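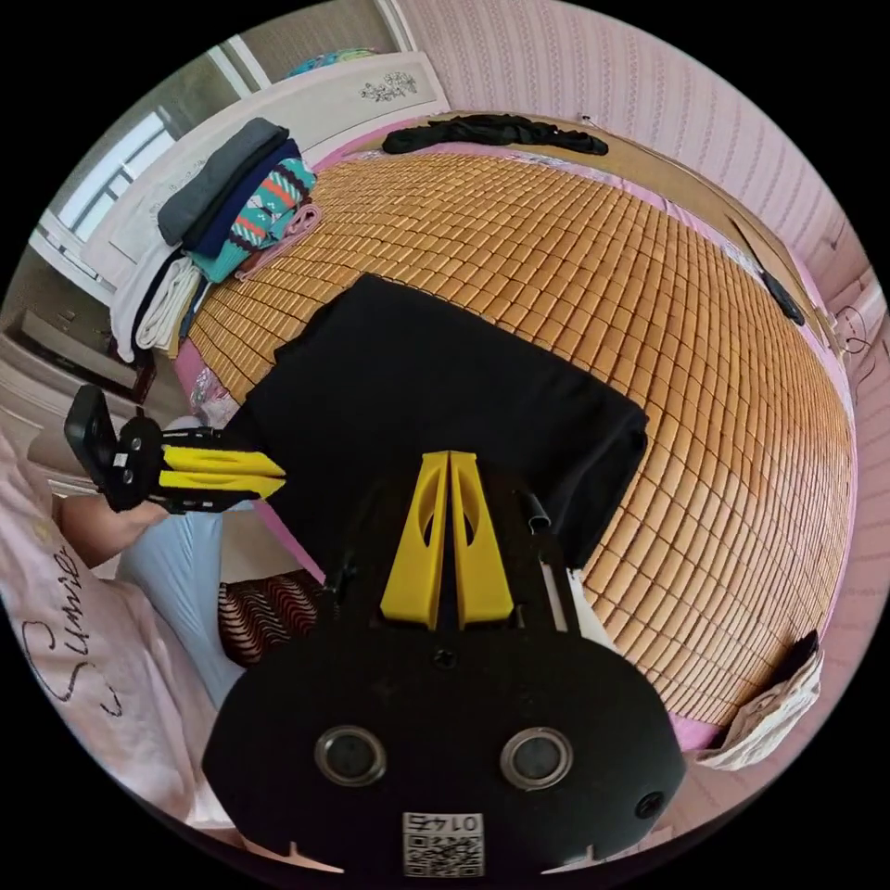 Call for participants: how do people learn to sing in a language they do not speak?

We are looking for adults who would like to sing in a small choir this fall and, at the same time, take part in a study about memory and pronunciation. You do not need to read music. You do not need a good voice, only a voice you are willing to use in front of other people.

The project has the name Kerora. It is led by Tadhg Heffernan, who teaches singing, together with me, Kieran Crabtree. I came to the work from language teaching. I grew up with a different language than English and I learned many of my first English sentences from songs, often without understanding them. Years later I still pronounce some words the way a certain singer did. This is the kind of thing the study wants to understand better.

What you will do

You will come to one rehearsal each week for ten weeks, from 6:30 to 8:00 in the evening, at the Ní Bhriain Rooms. The entrance is at the side of the building, next to the bicycle racks, and the rooms are one floor up. There is an elevator, but it is slow, so please come a little early if you need it.

In the rehearsals we learn six songs in Irish. Half of the group receives the text on paper from the first evening. The other half learns only by ear and receives the text after the fifth week. You cannot choose your group. We know that some people feel strongly about this, and we ask you to apply only if both groups are acceptable for you.

Three times during the project you will also meet one of us alone for 70 minutes. In this meeting you sing two of the songs, read a list of words aloud, and answer questions about how you practice at home. We record the sound. The recordings are kept on a password-protected drive and are heard only by the study team. If you would like to have your own recordings afterward, write to us and we will send them.

At the end, in November, there is a short concert for friends and family. Singing in the concert is not required, and it is not part of the study.

Who can take part

You should be 18 or older and have no knowledge of Irish beyond a few greetings. Experience in a choir is fine, but please tell us how many years. If you have a hearing aid you are very welcome, and we will arrange the chairs with you before the first rehearsal. Couples and friends may apply together, but we may put you in different groups.

We cannot accept people who will miss more than two rehearsals. Please look at your calendar before you write to us. Last year several singers had to stop in the middle, and their results could not be used, which was a pity also for them.

We have 34 places.

Payment and costs

Participants receive $392 after the third individual meeting. If you stop earlier, you are paid for the meetings you have done. Sheet music and tea are free. Travel is not paid, but there is free parking behind the building after six.

How to apply

Send an email to Kieran Crabtree with the subject line "Kerora choir". Write your name, your age, the languages you speak and at what level, and if you have sung with others before. Add two or three sentences about a song you know by heart in any language, and how you came to know it. Correct English is not important to us.

You do not need to send a recording. Tadhg will call each applicant for a short talk, and you will not be asked to sing on the telephone.

You will hear from us within two weeks, also if the answer is no. If all places are taken we keep a waiting list, and people on this list are asked first when we begin again in the spring.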